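January 16, 2019

Back on the gripper thing. Quick one, dinner's in the oven and I've got maybe half an hour.

So last post I said I'd stop fiddling with the Herkholm fingers and try the Skoryk ones properly. Took me since November but I finally did it. Both sets, same two arms, same sim, same controller (still Plulteo, still crashes if you resize the window, still love it).

The job is the rolling pin. Two arms, one pin, lift it out of the tray without dropping an end. Sounds dumb. It's a horrible task. The handles are skinny, the barrel is fat, and if one arm goes up a hair before the other the whole thing wants to roll. Aled Gittins suggested it in the comments ages ago and I've been cursing him ever since.

Numbers first, becuase I know some of you just scroll for those:

- Herkholm fingers: 147 tries, 54 good lifts
- Skoryk fingers: 147 tries, didn't finish tallying, but it's better. Noticeably.

Total in the log folder is now 2405 runs if you count all the junk from last year. Disk is crying.

What I changed between sets: finger shape, grip force, nothing else. Wanted to bump the friction up too and made myself leave it alone. Balls stayed on the table as clutter, random spots each run. They matter more than you'd think, the planner gets weird when one sits close to a gripper and takes the elbow the long way round.

Also spent way too long on cameras. Overhead view is great for seeing where the arms are and useless for seeing the grip, the housings cover everything right where you want to look. Close-up view has the opposite problem. Lovely look at the wood, no idea what the other arm is up to. And the shadows! My colour threshold for wood falls over every time a shadow lands on it. Half the cylinder reads as wood and the other half reads as who knows. 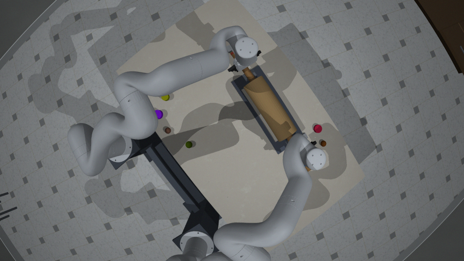
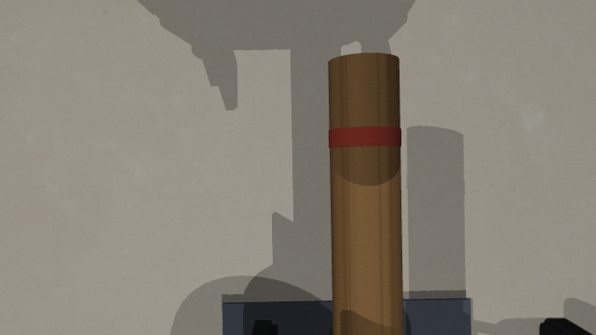
## Where I'm at with cameras

Keeping both views for now. Overhead for planning, close-up for the last bit of the approach. Tried the Ferska depth plugin as well and it does ignore the shadows, which is the whole point, but it halved my frame rate and I don't have the patience. Might try it on the close view only.

Turning shadows off completley would fix it too. Feels like cheating. The bench in my garage has one awful light and shadows everywhere, so if it can't cope in sim it's got no hope out there.

## Still to do

- finish the Skoryk tally (yes yes)
- same test with the friction bumped
- work out why run 3469 in the old numbering opens as a blank file
- wrist speed, both arms, I think the bottom one is lagging
- read Aled's long email about finger pads

If anyone's got Plulteo talking to two arms without the sync drifting, tell me your settings. Mine's at the default and I don't trust it. Oven's beeping.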